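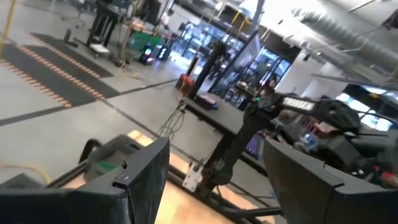

Unit 3: Wood and Moisture

Reading: Rees handout, pages 13 to 20
Instructor: Iolo Prydderch

Wood takes in water vapor from the air and gives it back. It swells when the air is damp and shrinks when the air is dry. Paint and varnish slow this down. They do not stop it.

Movement is not the same in every direction. Along the grain it is small enough to ignore in most work. Across the grain it matters, and it is greatest along the growth rings. A flat-sawn board will move more in width than a quarter-sawn board of the same species.

Terms to know
Moisture content: weight of the water in the wood divided by the oven-dry weight of the wood, given as a percent.
Fiber saturation point: cell walls are full, cell cavities are empty. Shrinkage starts below this point.
Equilibrium moisture content: the level at which wood neither gains nor loses water in a given room.

Worked problem
A sample weighs 300 grams oven-dry and held 39 grams of water before drying. 39 divided by 300 is 0.13, so the moisture content was 13 percent.

Glued-up tops
Butcher-block tops are made of strips glued side by side. Narrow strips cup less than one wide board, but the whole top still changes in width. Fasten it to its base through slotted holes so the screws can slide.
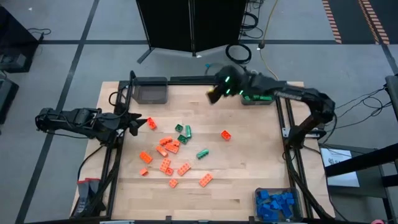 For next class

1. Weigh your sample from the Pekis rack and write the weight on the end grain in pencil.
2. Put it in the oven and weigh it again until two readings match.
3. Work out the moisture content and show each step.
4. Read the section on kiln schedules. We will skip the part on solar kilns until February.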